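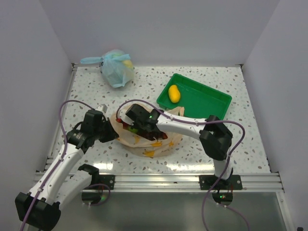 Words by Katene

I've had the Itermont shallow tray on my worktop since August and I'm still a bit in love with it! It's a plain green plastic rectangle with a raised rim, low walls and a smooth flat bottom, so there are no ridges for crumbs or sticky bits to hide in (my old one had a waffle pattern, never again). I use it for unpacking. Bags go down on the counter, fruit goes in the tray, and I can see what wants eating first. One yellow mango-shaped fruit looks rather lost in there – you get plenty of room.

It's the 325 mm size, weighs 300 g and costs 2 pounds more than the Dratska one, which bowed in the middle when I put a melon on it. Wash it by hand or on the top rack, 40 degrees is fine. The speckled top in the photo shows it off nicely too, I think the green looks better on a pale counter than on dark wood.

Sold singly. The Jivatov lid doesn't fit, please stop ordering the two together!

Comments (3)

mossybank: Does it stack?
Katene: Yes, but they grip a bit when damp.
plumjam: Mine came Friday, full of lemons already. Would love a deeper one – any plans?

Contact us | © Itermont Kitchen Shop | Back to top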